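탈부착식 내피 (모터사이클 의류)

탈부착식 내피(脫附着式 內皮)는 모터사이클용 재킷과 바지의 안쪽에 지퍼나 스냅으로 결합하는 보온용 안감을 말한다. 방한 내피, 서멀 라이너라고도 부른다. 겉감과 보호대가 달린 외피는 그대로 두고 내피만 분리할 수 있어 한 벌의 옷을 여러 계절에 걸쳐 입을 수 있다. 넓은 의미로는 분리형 방수 내피도 여기에 포함되지만, 이 문서에서는 보온을 주목적으로 하는 것을 다룬다.

목차
1 개요
2 구조
2.1 겉면과 안면
2.2 충전재
2.3 누빔
3 결합 방식
4 보호대와의 관계
5 방수층과의 배치
6 종류
7 시험
8 관리
9 같이 보기

1 개요

주행 중의 체온 손실은 대부분 주행풍에 의한 대류로 일어난다. 외피가 바람을 막더라도 겉감 자체가 차가워지면 몸에 닿는 부분에서 열이 빠져나가므로, 외피와 몸 사이에 정지한 공기층을 두어야 한다. 내피는 이 공기층을 유지하는 역할을 한다.

일상용 방한복과 달리 모터사이클용 내피에는 두께의 제약이 크다. 내피가 두꺼우면 외피의 치수를 늘려야 하고, 내피를 뺀 상태에서는 외피가 헐거워져 팔꿈치와 무릎의 보호대가 제자리에서 벗어나기 쉽다. 따라서 제조사는 내피를 끼운 상태와 뺀 상태의 품 차이를 일정 범위 안에 두고 패턴을 설계하며, 허리와 위팔에 조절 띠를 달아 남는 품을 줄인다.

승차 자세도 고려 대상이다. 핸들을 잡으면 소매가 당겨 올라가고 등판이 늘어나며, 무릎을 굽히면 바지의 앞쪽이 당긴다. 내피가 외피와 같은 비율로 움직이지 않으면 소매 끝이나 무릎에서 천이 뭉친다.

2 구조

일반적인 내피는 겉면, 충전재, 안면의 3겹으로 이루어진다. 얇은 제품 중에는 기모 편물 한 겹만 쓴 것도 있다.

2.1 겉면과 안면

외피와 마주 보는 쪽을 겉면, 몸에 닿는 쪽을 안면이라고 한다. 겉면에는 마찰이 적은 평직 폴리에스터나 나일론 직물을 주로 사용한다. 외피 안쪽에는 대개 메시 안감이 있어서, 겉면의 마찰이 크면 소매를 넣을 때 두 층이 함께 밀려 들어간다.

안면에는 미끄러운 직물, 기모 편물, 흡습성 편물 가운데 하나를 쓴다. 미끄러운 직물은 입고 벗기 쉬우나 처음 닿을 때 차갑다. 기모 편물은 촉감이 따뜻한 대신 아래에 입은 옷과 마찰을 일으킨다. 몸판에는 기모 편물을, 소매에는 미끄러운 직물을 쓰는 혼합 구성이 흔하다.

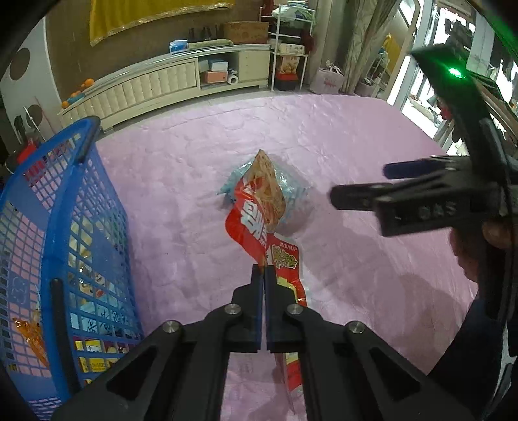 겉면 직물의 밀도는 충전재의 종류에 따라 정해진다. 충전재의 섬유가 직물 사이로 빠져나오는 현상을 막으려면 실을 촘촘하게 짜거나 표면을 열로 눌러 틈을 줄여야 한다. 열로 누르는 가공을 지나치게 하면 통기성이 떨어져 안쪽에 습기가 찬다. 정차와 주행을 반복하는 도심 운행에서는 이 습기가 다음 주행 때 냉각 요인이 된다.

2.2 충전재

충전재로는 폴리에스터 단섬유 솜이 가장 널리 쓰인다. 압축과 복원을 반복해도 두께가 비교적 잘 유지되고, 젖었을 때 성능 저하가 적으며, 가정에서 세탁할 수 있다. 가는 섬유를 많이 넣은 솜은 같은 두께에서 공기를 더 잘게 나누어 가두므로 단열에 유리하지만 눌렸을 때의 복원력은 굵은 섬유보다 낮다.

다운은 무게에 비해 보온성이 높다. 그러나 습기에 약하고, 보호대나 배낭의 어깨끈에 눌린 부분에서 두께를 잃는다. 다운을 쓰는 경우에는 몸판 앞뒤에만 넣고 어깨와 팔꿈치에는 합성 솜을 대는 방법이 사용된다.

충전량은 부위에 따라 달리한다. 주행풍을 직접 받는 가슴, 위팔 앞쪽, 허벅지 앞쪽에는 많이 넣고, 겨드랑이와 팔꿈치 안쪽, 오금에는 적게 넣거나 생략한다. 좌석에 닿는 엉덩이 부분은 체중으로 솜이 눌려 단열 효과가 작기 때문에 얇게 만드는 것이 보통이다.

2.3 누빔

누빔은 충전재가 아래로 처지거나 한쪽으로 쏠리지 않도록 겹을 꿰매어 고정하는 공정이다. 박음선의 간격이 좁으면 솜의 이동이 줄어드는 반면 박음선을 따라 두께가 얇아져 열이 새는 부분이 늘어난다. 간격이 넓으면 두께는 유지되나 세탁 후 뭉침이 생기기 쉽다.

무늬는 평행선, 마름모, 물결, 곡선으로 나뉜다. 평행선 누빔은 재단과 봉제가 간단하고, 선과 직각인 축으로 잘 접힌다. 마름모 누빔은 여러 방향으로 고르게 굽혀지며 재킷의 몸판에 많이 쓰인다. 꽃이나 잎을 본뜬 곡선 누빔은 침구에서 흔한 방식이다. 의류용 내피에서는 박음 길이가 늘어나 생산 시간이 길어지는 까닭에 드물다.

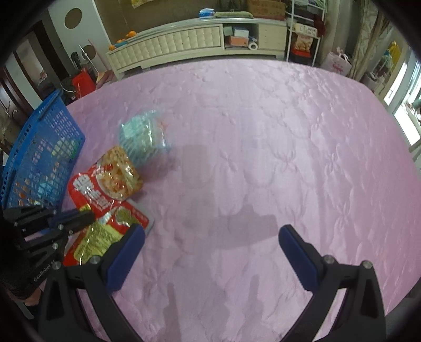
꽃무늬를 누빈 연한 분홍빛 침대보

바늘구멍은 바람이 드나드는 통로가 된다. 이를 줄이기 위해 가는 바늘을 쓰거나, 실 대신 초음파 융착으로 점을 찍어 겹을 붙인다. 융착식은 바늘구멍이 없고 표면이 매끄럽지만 접합점이 굳어 있어 반복해서 굽히면 그 둘레의 직물이 먼저 상한다. 굽힘이 많은 팔꿈치에는 봉제 누빔을 남겨 두기도 한다.

3 결합 방식

재킷용 내피는 앞섶과 목둘레를 따라 지퍼로 외피에 결합하고, 소매 끝은 고리와 스냅으로 고정한다. 소매 끝을 고정하지 않으면 팔을 뺄 때 내피가 뒤집혀 딸려 나온다. 스냅은 좌우 소매와 목 뒤, 밑단에 나누어 달며, 제조사 줄라우(Zulau)의 투르쿠벡(Turkuveck) 재킷은 지퍼 외에 스냅 6개를 사용한다. 이 제품의 스냅 고리는 좌우의 색이 서로 다르게 되어 있어 소매를 바꾸어 끼우는 실수를 줄인다.

바지용 내피는 허리둘레의 지퍼와 발목의 고리로 결합한다. 앞트임 부분은 지퍼를 두를 수 없으므로 겹쳐 여미는 덮개를 두는데, 이 덮개가 짧으면 승차 자세에서 벌어진다.

지퍼의 규격은 제조사마다 다르고 같은 제조사 안에서도 연식에 따라 바뀐다. 이빨의 크기가 같더라도 전체 길이와 시작 위치가 맞지 않으면 앞섶이 틀어진다. 외피만 새로 사고 기존 내피를 옮겨 쓰려는 경우에는 이 호환성이 문제가 된다.

결합 지퍼는 외피의 본 지퍼보다 얇은 것을 쓴다. 굵은 지퍼를 두 줄 겹치면 앞섶이 뻣뻣해지고, 앞으로 숙였을 때 배와 턱 아래에서 접혀 몸을 누르게 된다.

4 보호대와의 관계

어깨, 팔꿈치, 무릎의 충격 보호대는 외피에 달린 주머니에 넣는다. 내피는 보호대와 몸 사이에 놓이므로, 미끄러운 내피는 보호대가 관절에서 돌아가는 원인이 될 수 있다. 소매의 조절 띠를 조여 이 움직임을 억제한다.

내피에 보호대 주머니를 두는 설계도 일부 존재한다. 보호대가 몸에 더 가깝게 밀착되는 이점이 있으나 내피를 빼면 보호대도 함께 빠진다. 재료 기술자 다시 마이히(Darcy Maihi)는 이 방식을 검토한 글에서, 여름철에 보호대 없이 외피만 입고 주행하는 결과로 이어진다는 점을 들어 반대하였다. 이후의 제품에서는 외피 쪽에도 예비 주머니를 두어 보호대를 옮길 수 있게 한 사례가 있다.

보온용 충전재는 충격 흡수 재료로 간주하지 않는다. 솜은 작은 힘에도 끝까지 눌리기 때문에 충격 에너지를 거의 흡수하지 못하며, 마모에 대한 저항도 외피 원단에 비해 낮다. 합성 섬유로 된 안면은 마찰열에 녹을 수 있어, 외피가 뚫렸을 때 피부 가까이에 있는 층의 재질이 검토 대상이 된다.

5 방수층과의 배치

방수막이 외피 겉감에 접합된 구조에서는 내피가 방수막 안쪽에 놓이며 배치에 관한 문제가 적다. 방수막이 분리형 내피로 되어 있을 때에는 보온 내피와의 순서를 정해야 한다. 방수 내피를 바깥쪽, 보온 내피를 안쪽에 두면 솜이 젖지 않는다. 두 내피를 하나로 합친 제품은 결합이 간단한 대신 비가 오는 더운 날에 방수 기능만 쓸 수 없다.

투습성도 순서에 영향을 받는다. 몸에서 나온 수증기는 보온층을 지나 방수막에 이르는데, 막이 차가우면 그 안쪽 면에서 응결한다. 보온층이 두꺼울수록 막의 온도가 낮아져 응결량이 많아진다.

6 종류

긴소매형: 몸판과 소매를 모두 덮는다. 겨울용 재킷의 기본 형태이다.
조끼형: 소매가 없어 팔의 움직임이 자유롭고 보호대의 위치에 영향을 덜 준다. 봄가을용 재킷에 많다.
독립 착용형: 주머니와 깃을 갖추어 외피에서 떼어 낸 뒤 일반 재킷처럼 입는다. 방에라(Bangera) 계열의 내피가 이에 해당하며, 결합용 지퍼를 덮는 앞단이 따로 있다.
발열형: 전열선을 넣어 차량 전원이나 축전지로 가열한다. 전열선이 꺾이는 부위에 제약이 있어 누빔선의 배치가 일반 내피와 다르다.
바지용: 허리부터 발목까지 덮는 긴 형태와 무릎 위까지만 덮는 짧은 형태가 있다.

7 시험

내피의 성능은 열저항, 투습 저항, 세탁 후 두께 변화, 결합부의 강도로 평가한다. 열저항은 가열판 위에 시료를 놓고 일정한 온도를 유지하는 데 필요한 전력을 측정하여 구한다. 이 값은 정지 상태의 것이므로 실제 주행 조건을 재현하려면 외피를 겹친 상태에서 바람을 가해야 한다.

데닌소프(Deninthorpe)의 시험실에서 쓰는 절차에서는 소매 시료를 2,000회 굽힌 다음 누빔선을 따라 솜이 끊어진 곳이 있는지 확인하고, 이어서 세탁을 6회 반복한 뒤 두께를 다시 잰다. 굽힘을 먼저 하는 것은 솜의 작은 손상이 세탁 과정에서 커지기 때문이다. 두께는 누빔 칸의 가운데와 박음선 부근에서 각각 측정하여 따로 기록한다.

결합부 시험에서는 스냅의 인장 강도와 지퍼의 가로 방향 강도를 잰다. 스냅은 지나치게 강하면 스냅보다 직물이 먼저 찢어지므로 상한과 하한을 함께 정한다.

8 관리

세탁할 때에는 내피를 외피에서 분리하고 지퍼를 잠근다. 합성 솜 제품은 약한 회전의 기계 세탁이 가능한 것이 많고, 섬유 유연제는 투습성과 흡습성을 떨어뜨리므로 쓰지 않는다. 발열형은 제조사의 표시를 따르며 단자에 덮개를 씌운다.

건조는 그늘에서 눕혀서 한다. 젖은 채로 걸어 두면 물의 무게로 솜이 칸의 아래쪽에 몰린다. 다운 제품은 마르는 동안 뭉친 부분을 손으로 풀어 준다.

장기간 보관할 때 압축 주머니를 사용하면 솜의 복원력이 떨어진다. 넓은 옷걸이에 걸거나 느슨하게 접어 두며, 외피에 끼운 채로 보관할 경우에는 보호대에 눌리는 어깨와 팔꿈치의 솜이 얇아질 수 있다.

9 같이 보기

모터사이클 재킷
충격 보호대
방수 투습 원단
발열 의류
누비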